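Vesdale 实验室 > 研究 > 柔性物体操作 > 图集

首页 研究 成员 论文 图集 联系

双臂整理衣物：近处看褶皱，远处看布堆

本页收录 Zou 项目的几张工作照片和相应的说明。项目研究的问题很窄：两只机械臂面对一堆揉成一团的衣物时，下一次该抓哪里，抓住以后该拉还是该放。衣物叠得整不整齐不在本页讨论范围内，我们关心的是叠之前的那一段，也就是从一团布到一件能认出正反和上下的衣服。

方法部分由 Suha Chidiac 和 Volkan Öztürkmen 完成，采集和标注由 Tudur Harries 负责，评测由 Orestis Sotiropoulos 在 Damthorpe 的工作台上做。照片的文字说明是几个人分头写的，用词没有完全统一。文中的“片段”指一次从接近到松手的完整动作，“抓取点”指手指合拢时两指中间的位置。

一、近处：抓取之前

衣物操作的麻烦多半出在最后几厘米。从上方或侧面看，布堆的轮廓大致清楚，可是手指真正要去的那道褶子往往被机械臂自己挡住。我们因此把腕部相机当作主要输入，让模型在手指合拢之前再看一次，然后决定照原计划抓、挪一点再抓，或者退回去。

三种决定的训练数据来自同一批片段。操作员遥控两只机械臂整理衣物，系统记录全过程。事后标注时，每个片段从手指合拢的时刻往回推，取出若干腕部图像，分别标上“可抓”“需挪动”“放弃”。标为“需挪动”的图像还要附一个方向，用画面里的上下左右表示，不换算到机械臂坐标。Öztürkmen 起初想直接标三维位移，试了一批之后改了主意：布面没有稳定的特征点，两名标注员给出的深度差得很远，给出的方向却大多一致。

标注时最常引起争论的是折边。布料翻过来露出背面或者里衬时，会出现一条和主色不同的窄边。它可能是真正的衣边，也可能只是布中间的一道翻折。两种情况都能抓，抓住以后的效果却差很多：抓住衣边再提起，衣服往往能展开一截；抓住中间的翻折再提起，多半还是一团。 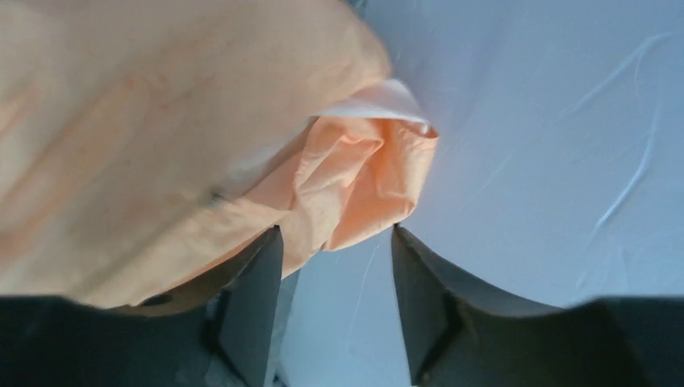
腕部视角：张开的两指对着橙色布料收拢的一段，褶子上沿露出一条白边。

类似画面在标注手册里归入“边缘待定”一类。规则是先不猜这条边属于什么部位，只标能不能抓、往哪边挪。部位的判断留给下一步，由两个视角合起来做。

手册里关于白边还有几条补充规定，列在下面，供使用同一套数据的人参考：

白边连续，一端收成尖角的，标“可抓”，方向栏填尖角所在的一侧。
白边断成几截，中间被布面盖住的，标“需挪动”，方向填露出较长的一截。
白边紧贴桌面、手指从上方够不到的，标“放弃”。
离镜头太近而发虚的布面不参与判断，只看清晰的部分。
拿不准时标“需挪动”，方向栏空着，交给第二名标注员。

最后一条用得比预想的多。Harries 在采集笔记里写过，操作员自己在遥控时也常常停在布堆上方，手指张着，来回蹭一下才合拢。这种犹豫我们没有剪掉。模型需要见到犹豫时的画面，否则它见到的全是已经对准的手指，到了布堆上方稍有偏差就不知道怎么办。早期版本确实有这个毛病，手指落在平整的布面上照样合拢，抓了个空，再重复一遍同样的动作。

关于底面也要提一句。腕部画面里常有大片浅色的区域，有些带细褶，和浅色衣物的纹理接近。模型曾经把底面的褶线当成衣边。后来在训练时加了一项简单的处理，随机改变底面区域的亮度和色调，衣物区域保持不变，误判少了一些，没有完全消失。

二、远处：两只手的分工

单看腕部相机，系统不知道另一只手在做什么。固定相机补的就是这一块。它装在工作区旁边，不随机械臂移动，两只手和整个布堆都在它的视野里，只是经常有一部分被臂身遮住。

固定相机的图像不用来选抓取点，只用来决定分工。分工的输出很简单：哪只手保持，哪只手移动。保持的手夹住布料不松，移动的手去找下一个点。两只手同时移动的情况被禁止，一是容易相互碰到，二是布料失去固定点以后会整个滑走，前面的动作等于白做。

禁止同时移动会拖慢速度。Rogério Caldeira 提出过一种放宽的办法，允许移动的手在保持的手换位时先行接近，但不得合拢。我们在 Urkcombe 的旧平台上跑过一阵，快是快了，接近途中手指蹭到布堆、把要抓的褶子推平的情况也多了。目前的版本没有采用，代码还留着。

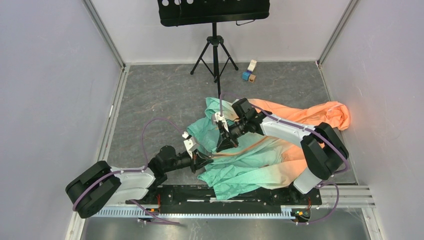

固定相机视角：右侧夹爪提着绿色衣物的一部分，左侧夹爪在它的左缘碰到一处掀起的布褶，橙色布料铺在右边。

两件颜色不同的衣物叠在一起，是评测里专门设置的情况。颜色差别大，看起来容易分开，难点在重叠的部分：下面一件从上面一件的褶子之间露出来，系统要判断自己夹住的是一层还是两层。夹住两层时提起来，两件会一起走，分工就失去了意义。

判断层数的办法有过两个。第一个是看夹爪电机的电流，合拢以后电流高的算两层。布料厚薄不一，有的衣服单层就比别的双层还厚，加上缝线和拉链，电流几乎说明不了什么，很快就弃用了。第二个是现在用的：夹住以后先提起一小段，停一下，再看固定相机里另一种颜色有没有跟着动。跟着动就松开，退回，换点。这个办法只适用于颜色不同的衣物。两件同色的叠在一起，目前只能靠腕部画面，结果不稳定，评测里单独统计，不与别的情况合并。

提起的高度是手工定的，试出来的，没有理论依据。太低看不出动静，太高时下面一件已经被带得走了样，退回去也恢复不了原来的位置。换到别的工作台上，这个高度要重新试。

遮挡的处理也在这一步。臂身横在布堆上方时，固定相机看到的布只有一部分，系统把被挡住的区域标为未知，不去补全。早先试过用前一时刻的图像填补，问题是布一直在变，填进去的内容常常已经过时，模型却当成眼前的情况来用。标为未知以后，分工模块有时会要求移动的手先让开再作决定，多花一点时间，可以接受。

线缆是另一个让人头疼的地方。两只臂的紫色线缆在固定相机里很显眼，弧线会跨过布堆的上方，早期的分割模型把它认成衣服的带子。处理方法是把机械臂连同线缆一起画进遮挡掩码，由 Harries 手工标了一批，再训练一个小模型自动完成。现在偶尔还会漏掉线缆贴近地面的一段。

三、夹住以后：拉链、里衬和手指

手指合拢之后，腕部相机还在继续看。夹住的地方聚成一个布团，周围的缝线、拉链和里衬这时反而比较容易看清，因为布被拉紧了，不再层层叠叠。我们利用这段时间做部位判断：手里夹着的是前襟、袖口、下摆，还是说不清的一块。

部位判断的结果决定下一步怎么拉。夹在下摆附近，就往外平拉；夹在袖子上，先往上提；说不清的，原地抖一下再看。抖动的动作来自遥控数据，幅度很小，操作员们习惯不同，Chidiac 从中挑了最温和的一种作为默认。

拉链对判断部位很有用。它的走向能说明前襟在哪边，拉头的位置能说明哪一端朝上。它也带来麻烦：硬的部件夹在两指之间，布料容易打滑，时间长了还磨手指。数据里凡是拉头靠近夹持区域的图像都加了一个标签，训练时权重略高。

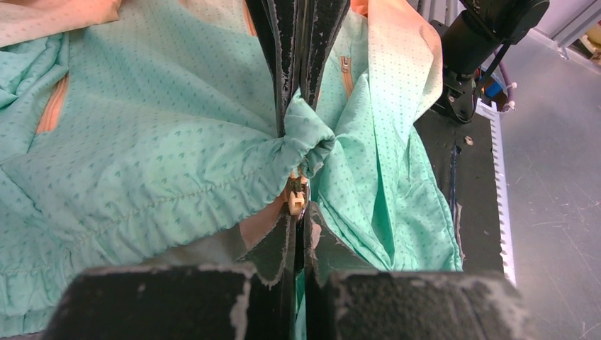
腕部视角：浅绿色印花布料夹在两指之间，布团下方垂着奶油色的拉头；里衬为桃橙色，手指包覆层的边缘已经起毛。

里衬和表面颜色不同的衣物给前面说的颜色判断出了难题。翻出来的里衬会被当成另一件衣服，系统以为自己夹住了两件，于是松手退回，换个点再来，如此反复。解决办法是在部位判断里增加“同件里衬”一类，只要画面里能看到里衬与表面由同一道缝或者拉链连着，就不触发松手。看不到连接处时仍按两件处理。这种偏保守的设定让一些本来可以继续的动作中断了，Sotiropoulos 在评测表里给它们单开了一栏。

手指的包覆层用的是带绒的黑色材料，光滑的指面夹薄布时容易滑脱，包一层以后好很多。代价是磨损和沾毛。绒面沾上白色的线头以后，在腕部画面里会出现细碎的亮点，模型有时把它们看成布面的一部分。训练数据里新旧包覆层都有，没有专门筛选。

更换包覆层的时间没有写进操作规程。目前的做法是操作员觉得打滑就换，换下来的和换上去的都在采集记录里写一笔。用这批数据的人如果要分析夹持力，最好对照这份记录，换前换后的数据不宜直接混用。

四、数据和评测

正式数据共 1772 个片段，全部为双臂遥控采集，每个片段带腕部和固定两种视角。标注不合格而剔除的片段不计在内。数据按衣物划分训练和测试，同一件衣服不会同时出现在两边。

评测共进行 100 次，分成两组，每组 50 次。第一组使用完整方法；第二组关掉合拢前的再看一次，只按固定相机给出的位置直接下手，其余不变。两组的衣物和初始摆放成对安排：同一件衣服先由操作员随意揉成一团放下，拍照存档，第一组做完后再照着照片尽量摆回原样，交给第二组。摆回去的布堆不可能与原来一致，这是评测里已知的不严格之处。

结果可以概括如下。

完整方法空抓明显较少，差别主要出现在布堆边缘较平的情况。布堆蓬松时，两组差不多，手指落在哪里都能夹到东西。

完整方法单次动作较慢，时间花在合拢前的停顿和挪动上。算到一件衣服从成团到展开的总时间，两组互有快慢，看不出稳定的差别。

夹住两层的情况，两组都有，次数接近。再看一次对这个问题帮助不大，因为腕部画面里第二层常常完全藏在下面。

带拉链的衣物在完整方法下表现较好。我们倾向于把它归因于部位判断，但评测没有单独关掉这一部分，暂时只能算推测。

失败的片段全部保留。最常见的失败是反复退回：系统在“需挪动”和“放弃”之间来回，手指在同一块布上方挪过来挪过去。现在给挪动设了上限，超过 2 次就强制换到另一只手。上限的取值没有仔细比较过。

五、还在做的事

同色衣物的层数判断是眼下的重点。Caldeira 在试一种办法，让保持的手轻轻来回移动，看固定相机里的纹理是整片动还是错开动。印花布料上效果还可以，素色布料上没有什么可看的，暂时没有进展。

标注手册正在重写，主要是“边缘待定”一类太大，打算按折边有没有缝线拆开。旧标签会保留一份，新旧之间附对照表。

Damthorpe 的工作台六月要重新走线，期间评测暂停，采集照常。需要旧版标注手册或者采集记录的同行，请写信说明用途，我们按顺序回复。

联系：Vesdale 实验室 Zou 项目组 | 图片与文字版权归 Vesdale 实验室所有，转载请注明出处 | 返回顶部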